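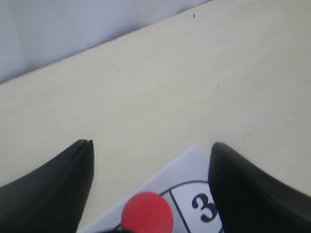
The circle card, on the cream table.

I've been meaning to write up our paper board game since May, and it has taken me until a rainy Wednesday to sit down with a mug of tea and do it. So here we are! It's called Hallow, for no better reason than that the name was on the folder I'd been keeping my sketches in, and it is about as simple as a game can be. You have a winding path of numbered squares, you have a card with a circle on it divided up by lines, and you move your piece along until somebody gets to the end.

The circle gave me more trouble than the path did. I drew it too small at first, and then so big that it ran off the paper, and I must have gone through 12 versions (I'm not exaggerating, they're in the recycling) before I had one I liked. Dark thin lines on white were what did it in the end. I had tried thick ones, and they made the whole card look like a road sign.

Now, the table. I used to lay games out on our dark dining table with a runner down the middle, and the paper slid all over the place.
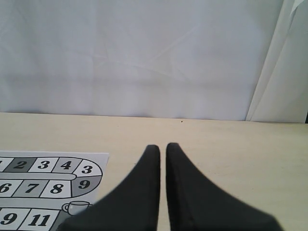 A plain pale top suits a printed sheet so much better, I think, and I like having the white cloth hanging behind it too. I never did iron that cloth. I told myself I would, and then I got the game out instead, and I can't say I regret it. It makes that end of the room feel calm — a bit like a bedsheet theater when you were small.

For the pieces, I'd say use whatever you have. Buttons are fine, and so are bottle caps. A bit of color helps, though, because the board is all black and white and gray and your eye wants something to follow. Red is my favorite, and I will always grab it first if I'm allowed.

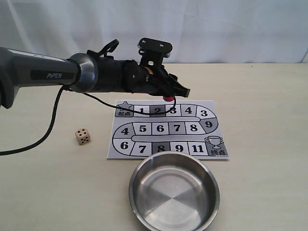
A little red over the top row of the path.

The rows are joined by rounded curves, so you travel across, swing around the bend and come back the other way. I did think about adding ladders or a shortcut, but I've left it alone for now. With 2 players a round is over before the tea gets cold, and then of course you want another one. I'm printing the next copy on heavier paper, and I'll write again once I've tried it.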